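Tuesday, May. Equipment plan, second pass

Spent the morning with Chin-lung Ng going over what we ask for in the next round. The first draft had an arm, a mobile base and two workstations on one line, which got sent back. Splitting it this time, with the simulation work as its own item so it can be approved without the hardware.

Where it stands:

- Mobile base: Clesgate quote still good to the end of the month. Lead time 14 weeks.
- Arm: Grastora or Hyun. Grastora is dearer up front, Hyun charges yearly for the controller licence.
- Workstation: one, not two. Spec below.
- Sim licences: 5 seats from Cloveck. We asked for three last time and ran short.

Main argument for doing the sim work first is that it tells us what reach we need before we pay for an arm. Ran the furnished room set again on the old machine to get some numbers for the justification. Floor-level items are the ones that matter for the base, as the arm has to get down past its own mounting plate. If we can't pick a long thin thing off the floor in sim we shouldn't be buying the shorter arm.

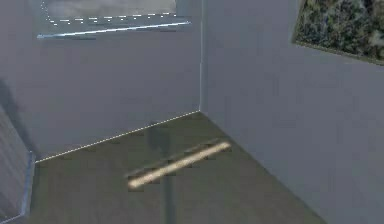

Chin-lung wants the reach question settled in writing. He'd go with the longer Hyun arm, 800 mm, and live with the extra weight on the base. I'm less sure. The Clesgate payload figure is for a centred load and the mount we sketched puts it well forward. Need to ask them for a derated number before we commit. Emailed at 11:30, no reply yet.

Workstation notes. The old machine does the rendering at low resolution and that's about its limit. Textures come out soft, and anything small on a surface is hard to make out when checking runs by eye. Fine for planning motions, poor for training anything on the camera views. The request should say this plainly. Asking for:

- one GPU with more memory than we have now (check what Cloveck recommends per seat)
- a second drive for logged runs
- a proper power supply, the last one was undersized

Batch for the estimate is 200 episodes. Ran it overnight and it was still going when I got in. I'll put the finish time in here when it's done so we have a before figure to set against the new machine.

Counter-height tasks are the other half of the set. They need less from the arm in reach but more from the cameras.

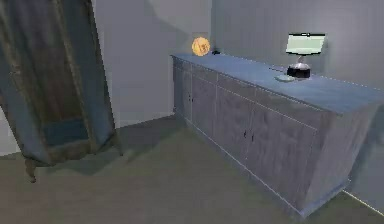 Wrist camera is currently under "accessories" on both arm quotes, at different prices and with different cables. Pull it out as its own line so the two can be compared. Same with the gripper fingers. Grastora includes a spare set, Hyun doesn't.

Freight isn't on any of the quotes. Last time we forgot it and it came out of consumables, which left us short on fasteners and filament. Add a line even if it's a guess.

To do:

- chase Clesgate on the forward-mounted payload
- get Hyun to quote two years of licence up front
- confirm the Cloveck seats can be moved between machines
- Chin-lung to redo the bench layout with the longer arm
- me: rewrite the justification, one page at most

Base order can't go in until the payload answer is back. Everything else can go up on its own.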